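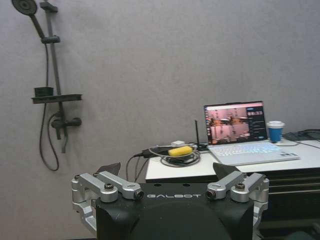 A gripper marked GALBOT, with a silver linkage on either side.

Sep 2, 2020

Families at Ustura Primary have raised money for a leaving present for Benedita Sequeira, who is giving up her job as a classroom assistant after 6 years at the school. She finishes at the October half-term and is moving back to Bragança to be near her parents.

The collection was started by Serena Monti, whose daughter is in the class where Miss Sequeira helps with reading. She put a note in the book bags on the first day of term asking for small amounts only, and asked parents to keep it from Miss Sequeira until the last afternoon. The secret lasted two days. One of the younger children told her about it in the lunch queue.

"She was very good about it and said she hadn't heard a thing," said Mrs Monti. "So we are carrying on as planned and everyone is pretending."

By the end of the week the envelope held £180. Part of it will go on a voucher for Murkura, the wool shop on Nirkesari Road, where Miss Sequeira buys the yarn for the finger puppets she uses at story time. The rest will pay for a printed book of letters and drawings from the children.

Each child has been given one sheet of plain A4 to fill in at home. Mrs Monti asks that names are written on the front in dark pen, as pencil did not show up well on the test copy. Children who were in the class in earlier years are welcome to send a page too, and spare sheets can be had from the school office. Pages should be handed in there in a sealed envelope marked "Class book".

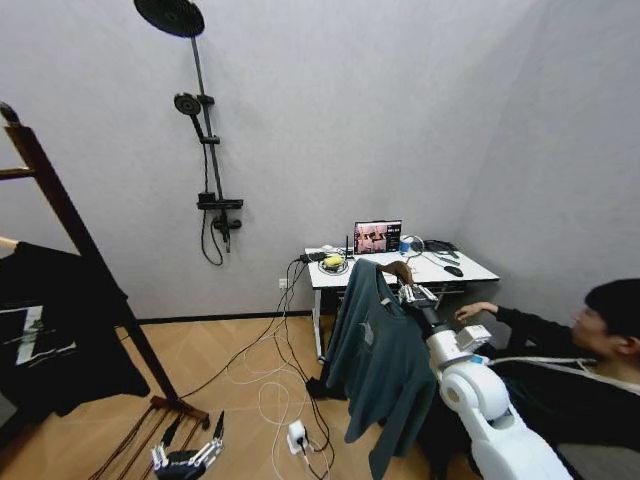
A black shower set on a pale grey wall, with a herringbone-pattern floor.

Miss Sequeira joined the school as a lunchtime supervisor and moved into the classroom the following term. She also ran the Tuesday-style early reading table before lessons, which will be taken on by 4 of the parents until a new assistant is found. The post will be advertised this month.

The presentation will be held in the hall at 2 pm on the last day before half-term. Parents who would like to come should tell the office beforehand, as seats are limited and the younger classes will sit at the front. Tea will be served afterwards. Anyone bringing cake is asked to leave out nuts and to label the tin with their name so that it can be returned.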